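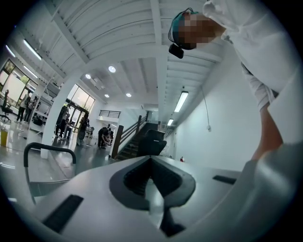
Bendley Makers' Circle, minutes of the May meeting

Opened at 2 pm with a warm welcome to all, and to the two new members especially. April minutes accepted.

Machines and chores. A long and very cheerful discussion (we ran well over!) on whether a robot can yet be trusted with the washing-up. Most of us felt it could manage one mug, given patience. The Sinero trial at Bindstead was mentioned: 1044 towels folded, nearly 500 of them needing to be done again by hand, though the neat ones were very neat indeed. Shelf stacking was thought closer to ready, and sweeping closer still. Several members spoke fondly of doing their own ironing and would rather keep it, thank you.

Agreed to write to Tambunan and ask, nicely, for a shop-floor visit.

Other business. The kettle needs descaling. Biscuits carried over to June.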